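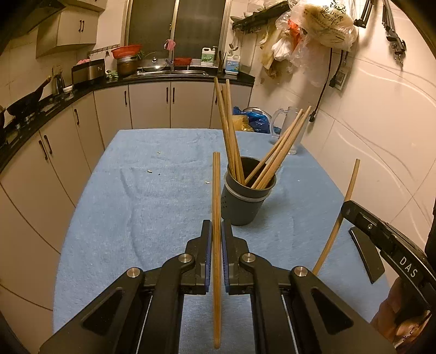

By Damián Salinas
13th February

Opinion > Home and Table > Columns

My mother-in-law, Vittoria Zanetti, still has the kitchen table she bought when she married. It seats six if two of them are children. When I rent a flat now, I am shown a breakfast bar with a pair of stools, and the agent talks about how well it frees up the floor.

I think we are giving up the kitchen table too easily, and I think we will miss it.

The case against it is mostly about space. New flats are small. Last December I looked at nine of them, all on the same bus route, and only one had room for a table in the kitchen. The others had what the brochures call a dining zone, meaning a strip of wall next to the sofa. A developer such as Boateng, who put up 165 flats behind our old station, will tell you that buyers prefer a bigger living room. Perhaps they do when they are asked in a show home. I would like to hear from them again after a year of eating off their knees.

A breakfast bar puts everybody in a row, facing the cooker. You can't pass a dish round it or do homework on it while someone else peels carrots. Small children can't climb up to it safely and older people don't want to. My father visited us in a flat with one and ate his dinner standing up.

Cost comes into it as well. A new table in the Hunder shop near us is £308, without chairs. I paid £30 for mine second-hand, and it cost me nearly as much again to have it brought up the stairs. The top is scratched, so it has a cloth on it most days and the scratches don't matter. People give these tables away every week for want of somewhere to put them. 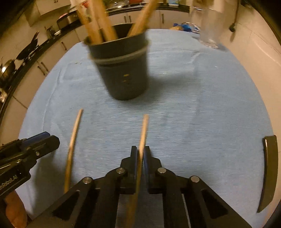 A cloth, a cup and some chopsticks.

A table also gets used for things that have no other place. Ours has had tax forms on it, a sewing machine, and a neighbour who came in for ten minutes and stayed until the buses stopped. I don't think any of that would have happened on stools.

I am not asking for large kitchens for everyone. I would ask that councils, when they approve plans, check whether four people can sit down to eat in the home being built. If the answer is no, the plan should go back. A slightly smaller living room would be a fair price, and most of us would get used to it within a month.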